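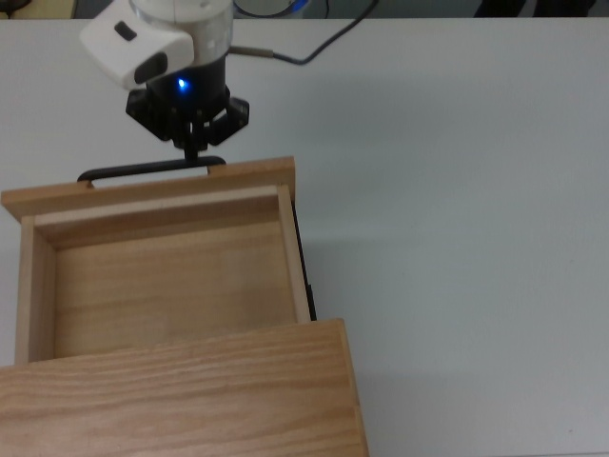
Gisetti Cabinet Works, Hedville Shop
Minutes of the Shop Floor Meeting on Automation, 2021-05-17

Chair: Lindiwe Sithole
Minutes: Andri Wyss
Present: drawer bench, finishing, packing, test room, both shift leads
Apologies: Olthorpe shop (sending written comments)

1. Minutes of the last meeting
Agreed with one correction. Under item 4, "the arm will be moved to finishing" should read "the arm may be tried in finishing." Finishing asked for that to be very clear.

2. Where we are with the drawer arm
Lindiwe gave the update, and it's a good one! The arm is now doing practice pulls on the small two-drawer cabinet, using the bar handle on the top drawer. The goal is still a full run of 1,000 opens and closes per sample cabinet before a design goes to the customer. When we did this by hand in January, the longest run anyone managed in a shift was 261, and the sheet for that day has a note on it about wrists that won't be repeated in these minutes. The longest run on the arm so far is 254, so the people are still ahead by a whisker (cheers from the drawer bench). Lindiwe expects that to change soon and said she would bring doughnuts on the day it does.

Question from packing: does a test with an empty drawer tell us anything? Yes, for slides and handle screws. Loaded drawers come next, and packing offered to make up the weight bags.

3. What changes for the test room
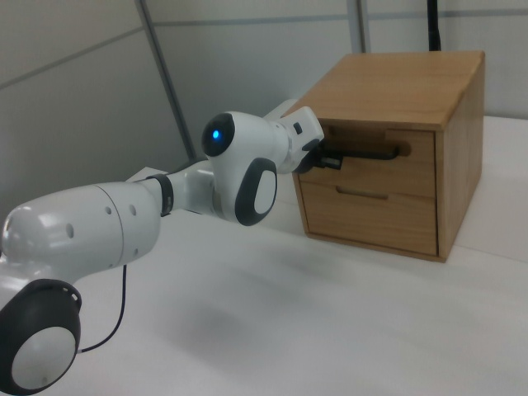
Test room staff will not be pulling drawers by hand for full runs any more, and the talk about what they do with that time was the best part of the meeting. They will set up the sample, teach the arm its path, watch the first pulls and then write up what they find. Teaching the path is where their experience really counts. The finger has to come in right under the bar handle, close to the cabinet front, and anyone who has opened a few thousand of our drawers already has a feel for the angle. The test room would also like to try the lower drawer, where there is only a slot cut in the top edge of the front and no bar to get hold of. Everyone agreed this is a harder job and a more interesting one. Lindiwe asked them to get the top drawer settled first, then go for it.

There was a longer discussion about feel. A person notices a drawer that drags a little halfway out, or one that shuts with a dull sound, and says so straight away. The arm just keeps going until something is badly wrong. Agreed that every sample still gets a hand check before the run and another one after, done by a person, with their name on the sheet. The drawer bench asked to be allowed to come over and do some of these checks themselves. Warmly supported! They rarely get to handle a cabinet after it has been through a test.

Pay grades: nobody in the test room moves down a grade. Lindiwe has this in writing from the office and will pin it up by the time clock. Whether teaching the arm should count toward the next grade up was raised by the second shift lead. Lindiwe thinks it should and will argue for it.

4. Training
The first 2 people have finished the basic course and were happy to talk about it. Both said the first morning felt slow and that it got fun once they were moving the arm themselves. They would like the practice time to be in longer blocks, as an hour here and there mostly goes on remembering where you were. 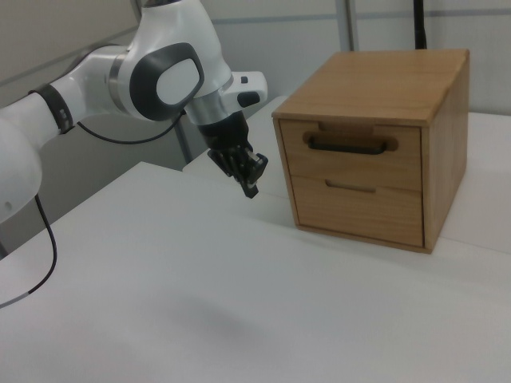 They also asked for a short card of the start and stop steps in plain words to be kept next to the table. The binder that came with the course is thorough but you would not want to be leafing through it with a run going. Andri will type up the card, and the test room will check it against what they do in practice. Sign-up for the next course is open to all benches, including finishing, with no obligation to use it afterward.

5. The Matlala order
The kitchen order for Matlala has a new drawer front, thicker than our usual one. Drawer bench wants a sample tested before they cut the rest. Test room can fit it in once the current sample is done. If the arm isn't ready, it will be a shorter run by hand, with people swapping over so that no one does a whole shift of it.

6. Comments from Olthorpe
Read out by Andri. Olthorpe would like to see the arm at work before they decide whether to ask for one. They also asked whether it is noisy (no, the extraction fans are much worse). A visit was agreed in principle. Someone please warn the canteen.

7. Any other business
The stool in the test room is still broken. The broom from finishing has been found in packing.

Actions
Lindiwe: pin up the letter on grades; take the question of the next grade to the office; fix a date for Olthorpe.
Andri: start and stop card; course sign-up sheet.
Test room: hand check sheet with space for names; Matlala sample when the front is ready.
Packing: weight bags.
Shift leads: longer practice blocks on the rota.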